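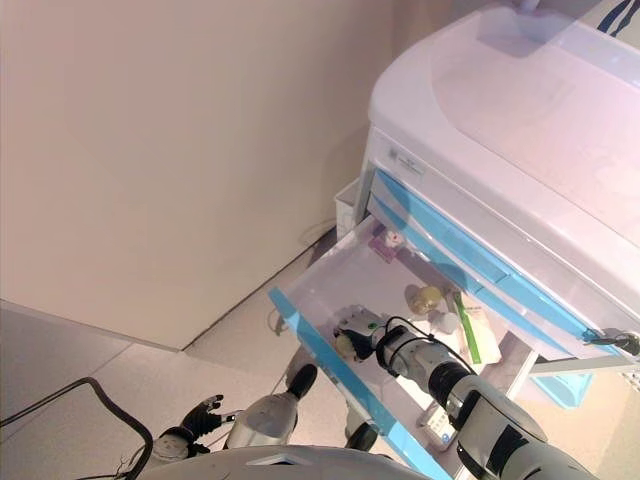
Medical cart

A medical cart, also called a treatment trolley or ward cart, is a small cabinet on casters used to keep supplies and medicines close to the people who need them. Carts of this kind are found in hospitals, clinics, nursing homes, school health rooms and, more and more often, in private houses where someone is being looked after over a long stretch of time. The general idea is a very old one, and anybody who has watched a tea trolley being pushed down a corridor already understands most of it.

The word "cart" is the usual one in the United States, while "trolley" is preferred in Britain and much of the Commonwealth. Makers tend to print both in their catalogs, sometimes on the same page, and it is best not to read too much into the choice.

Body and top

Most modern carts have a molded or painted metal body and a work surface on top. The surface is often given a raised rim or a shallow recess, a homely little feature that keeps a rolling vial or a dropped cap from going over the side. Rounded corners are liked for the same sort of everyday reasons: they wipe down quickly, and they are kinder to hips and door frames. White is by far the most common body color, with blue, red or yellow used for the trim. Some hospitals give each color a meaning (red for emergency carts is a widespread habit), but a good many carts are blue simply because somebody liked blue, and a visitor should always ask before assuming.

Side bins, hooks, and rails are added according to taste. A side bin may hold gloves, wipes or paper waste, depending on the ward, and once its purpose has been settled the staff become surprisingly attached to it staying that way. 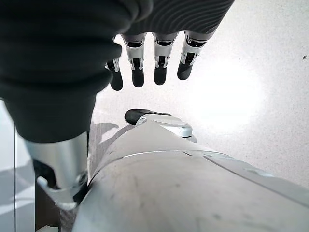
Drawers

The drawers do the real work of the cart. They are normally stacked with the shallower ones at the top and the deeper ones below, and the handles are commonly recessed so that sleeves and tubing don't catch on them in passing. A drawer that opens to its full length is worth a great deal, as the items at the back can then be reached without feeling around for them.

Drawer interiors are usually white or pale gray. Small things show up well against a light floor, whether they are a single carton, a packet or something round that has wandered off into a corner. Many drawers can be fitted with dividers, and many never are. An undivided drawer is roomy and forgiving, and takes awkward shapes without complaint, though round items will travel in it every time it is pushed shut with any enthusiasm.

The Druludus pattern, named for the workshop that first offered it, is one well-known answer to this problem. It uses a soft liner with a slight nap, cut to the size of the tray, and was sold for many years in a boxed set with spare liners. The first production run was 500 sets, and older nurses still speak of it very fondly. The Garham insert, which came later, divides the tray into 2 unequal compartments and leaves the larger one open at the front.

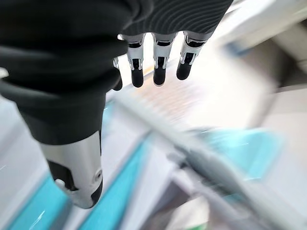
Neither of these ever became universal, and plenty of wards get along perfectly well with a bare tray and a bit of care. Flat packages are often stood on edge against a side wall, which saves floor space and lets the printed face be read from above, while small cartons go toward the front where fingers find them first. Tall bottles are generally kept lower down in the cart, partly for headroom and partly to keep the weight near the wheels.

Stocking and tidying

Restocking is commonly done once a shift, or once a week on quieter wards. The person doing it opens a single drawer at a time, takes out whatever doesn't belong, checks the dates on what does, and puts everything back in its agreed place. It sounds like a dull chore, but many people who do it will tell you (at some length!) that it is one of the more soothing parts of the day. A printed list taped inside the top drawer is a great help to newcomers.

A survey of cart use in the Hirninon district, carried out one January, recorded 747 carts in regular service and 1,766 separate drawers fitted with some form of liner or divider. The authors remarked on how often the bottom drawer had become a home for odds and ends, and suggested, quite gently, that it be emptied and looked over more often than the rest. 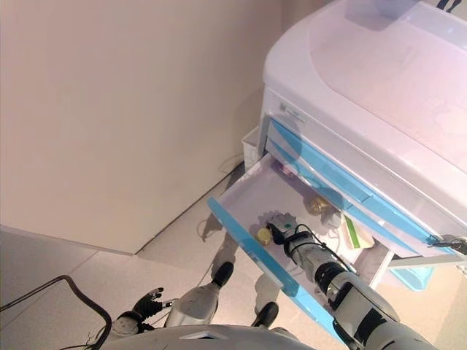

Cleaning

Surfaces are wiped with whatever product the ward has approved, working from the top downward and finishing with the handles and casters. Drawers are emptied before washing. Removable trays can be lifted out and rinsed, then left to dry completely before anything made of paper or card goes back in. Drawer rails collect lint and want a soft brush from time to time.

Carts at home

Smaller carts are now sold for household use, usually with three or four drawers and a lighter frame. The Tang home cart is a typical model, narrow enough to stand beside a bed. Families often use the upper drawers for daily things and the lowest for spares, and locking drawers are advisable for any medicines where children live or visit.

See also

Crash cart
Dressing trolley
Drawer liner
Medicine cabinet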